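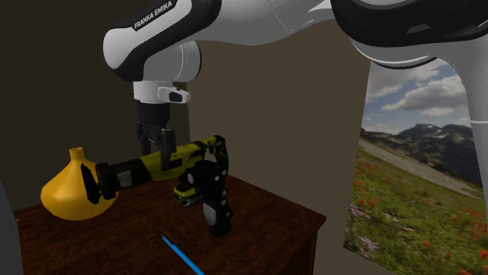 Ronja Hovland wrote in to say I'd skipped the boring part last time, meaning the money, and that she'd nearly bought an arm for her shed in Turdale before she noticed the gripper was sold separately. Fair cop, Ronja! So, a few things I've learned while pricing up a small robot arm for the workshop (I still haven't signed anything, for the record).

Write down what you want it to pick up before you look at a single price. My list has a cordless drill on it and also a pen, and those two want very different things from a pair of fingers. Weigh the heaviest item with its battery in, then take the gripper's own weight off the arm's payload figure -- I forgot that bit and had to start over.

Keep a separate line for the gripper, the mount and the cables. Adamczyk quoted me $2805 for a gripper and $968 for a bench plate, and neither was in the first number they gave me over the phone. Grikia had the plate at $923 but wanted freight on top, so ring and ask.

Try it in simulation first if you can. Put your own table height in, and your own awkward objects, and see whether the elbow has room to swing. I spent seven evenings on this in May and moved my bench on paper three times, which was a lot cheaper than moving it for real.

Ask about spare fingertips. They're the bit that wears, and I'd budget for a second set straight away.

Check your power points and what the bench is bolted to. Mine wasn't bolted to anything.

Viera Vávra lent me her Rikgate catalogue, so I'll go through the second-hand prices when I've had a proper read.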